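Two grippers, one basket: the Vavano against the Tuvent

I have had both grippers on the bench since July and finally ran them against each other on the same task. The Vavano is a parallel-jaw unit with flat rubber pads. The Tuvent has two hinged fingers that wrap when the inner link meets resistance. Both bolt to the Mtshali arm through the same plate, so swapping takes a quarter of an hour, most of it spent on the cable.

The task is fruit into a basket. Each item is picked from the table and released over the basket, and the arm then returns to its home pose. Nothing is learned. The wrist pose comes from a simple colour segmentation on the fixed camera, with a hand-tuned grasp height for each item.

Settings

The controller is the Lutitz, running the same motion file for both. I capped closing force at 15 N, which both makers allow, and left the approach speed alone. The only change between runs was the tool offset – the Tuvent is longer, and its fingertips drop slightly as they close.

Layout matters more than I expected. A banana lying against the basket is a different problem from one out in the open, as the fingers need room on both sides. I kept that case in on purpose. The apple needs a wide grasp and sets the opening for the whole run.

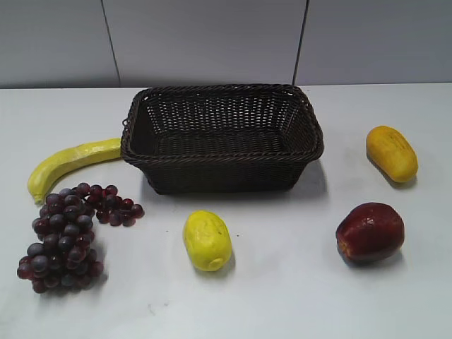
Results

I logged 153 picks with each gripper. The Vavano completed 128 of them. The Tuvent completed four more, which is too small a gap to base a purchase on.

The failures differ in kind. The Vavano was very repeatable on the lemon but poor on the grapes, where the pads closed on one or two berries and the bunch swung out during the lift. The Tuvent gathered the grapes well. It lost most of its points on the banana, with the outer link touching the basket rim and pushing the basket away before the grasp had closed. Moving the grasp point towards the free end fixed part of this.

Release was cleaner with the Vavano. It opens in a straight line and the fruit drops. The Tuvent's fingers swing outwards as they open and need more clearance over the rim, so I raised the release height for it.

Camera

The wicker is dark enough to segment from the white top without any trouble. The lemon and the banana share a colour band, and I separate them by aspect ratio. Shadows were picked up as part of the grapes until I raised the saturation threshold.

Next

The Vavano stays on the arm for now. I want to try it with softer pads and repeat the grapes only, then run the Tuvent again with the basket clamped down.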